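Trarnmont Kraft Table Paper, brown, on the roll

Item group: Packing and table papers
Sold by: Alva Paper Goods, Griltarbridge
Available as: full roll, half roll, sample piece

Trarnmont is a plain brown kraft paper for covering tables, benches and counters. It is one of the oldest papers in our shop and still the one which we cut most often. Schools take it for painting lessons, cafes lay it under the plates, and many small makers use it to keep a work table clean from glue and ink.

The paper has no coating and no print. One face is a little smoother than the other, and you can write on both with pencil, crayon or felt pen. The colour is the natural brown of the pulp, so it can be slightly different from one delivery to the next. If you need several rolls of the same shade for one room, please order them together and write this in the comment field. We will then take them from one pallet.

Sizes

Full roll: 30 metres long
Half roll: 16 metres long
Sample piece: 2 metres, folded, sent by letter post

All sizes have the same width, which is wide enough for a usual dining table with some paper hanging over on both sides. For a very large table, lay two lengths next to each other with a small overlap and fix the joint with paper tape. Pluduto tape in brown holds well on this surface and can go into the paper bin together with the sheet. Plastic tape also holds, but it must be taken off before recycling.

How to lay it

Leave the roll standing in the room for one night before you use it. A roll which comes from a cold van likes to curl, and the next day it is much more quiet. Put the outer side of the roll down on the table, so that the curl goes towards the table top and the ends do not stand up. Pull the paper from the middle to the edges with flat hands. Fold the corners under like you fold a bed sheet, and tape them on the underside of the table.

For cutting, a long ruler and a sharp knife give the cleanest edge. Scissors are fine too when the edge will be hidden. We do not sell a cutter stand for this width at the moment. Kavitha Unnithan is looking for a good one and we hope to have it in the shop in October.

What it is not made for

The paper takes a few drops of water without trouble, but a spilled glass will go through. Oil leaves a dark mark which does not dry away. Please do not put hot pans directly on it. It is also not sold as food paper, so use a plate or a board for anything that will be eaten.

Small things with a flat bottom, such as jars and little bottles, stand steadily on it when the sheet is pulled tight.

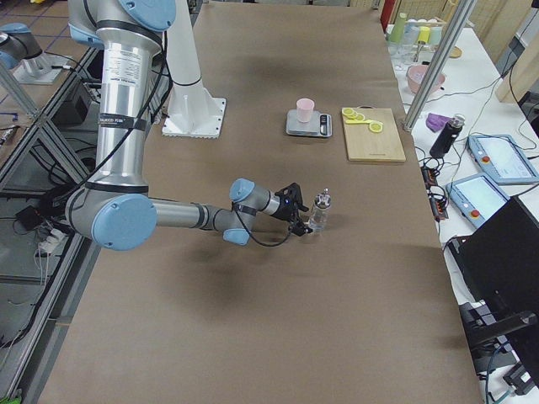
Brown kraft paper on a large table, with a small clear glass bottle standing on it.

Delivery and returns

Orders leave our store in Griltarbridge within 2 working days. Full rolls travel in a cardboard tube, half rolls in a wrapped parcel. Unopened rolls can be returned within 30 days. Cut paper we cannot take back, therefore we recommend the sample piece if you are not sure about the colour. Customers who order 20 rolls or more should write to Senthil Alva before paying, he will calculate the carriage separately.

From our customers

"Good strong paper. I cover two tables for my book repair course and one sheet lasts the whole evening. The tube was a bit dented but the roll inside had no damage." Yoga Yusof

"Nice colour. I would like it also in a wider size." Raghavendra Shenoy

Answer from the shop: a wider roll is possible only by special order, please ask us for the price.

Page last changed: June 10, 2021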